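Search this site Enter keywords Go

DURDALE POLICE OVERSIGHT BOARD
Regular Meeting Minutes, May

The meeting was called to order at 6:30 p.m. in the second floor hearing room. A quorum was present. The minutes of the previous regular meeting were approved with one correction: on page 3, "Chae Street substation" was changed to "Chae Avenue substation."

1. Complaint intake
The department liaison reported 26 complaints opened in the reporting period. Of these, 8 were closed at intake for lack of jurisdiction and referred to the county. The remainder were assigned to investigators. The board asked that referral letters carry a county contact number. The liaison agreed to revise the template before the next packet goes out.

2. Body camera storage
Staff presented the second report on the move of recorded video from the in-house server to the Fedico storage system. At the date of the report, 77 percent of files had been transferred and checked against the original index. Files tied to open cases are being moved last. Two members asked whether the retention period would change. Staff stated that it would not, and that deletion requires written sign-off from the records unit under the existing policy.

The board requested a written procedure for video flagged by a complainant before a case number has been issued. At present these files are flagged by email. Staff will return with a draft.

3. Vehicle pursuit policy, Section 4
The board continued its review of draft Section 4, covering supervisor authority to end a pursuit. The following changes were discussed:

4.2 Replace "should notify" with "shall notify."
4.3 Strike the second sentence, which repeats 4.1.
4.5 Add a requirement that the dispatcher record the time at which a pursuit is ended and by whose order.
4.7 No change. A motion to strike the section failed for lack of a second.

A motion to forward Section 4 as amended to the city attorney was made and seconded. The motion carried, with one member opposed.

4. Records requests
The records unit has some 19 requests pending past the response deadline. Most involve audio redaction. The unit has tested the Orimance redaction software on closed cases and will report on error rates when the trial ends. Purchase was not before the board and no action was taken.

5. Public comment
One speaker asked that complaint forms be stocked at the Chae Avenue substation front desk. The liaison will confirm current stock. One speaker asked about the status of an individual case and was advised that the board cannot discuss open matters in public session.

6. Closed session
The board entered closed session at 8:05 p.m. to review two investigation summaries and returned at 8:40 p.m. No reportable action was taken.

7. Items for next meeting
Draft video flagging procedure. Pursuit policy, Section 5. Revised county referral letter.

The meeting was adjourned at 8:45 p.m. 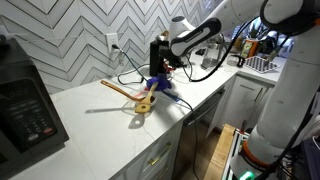

Robotic arm over a white kitchen countertop with wooden spoons.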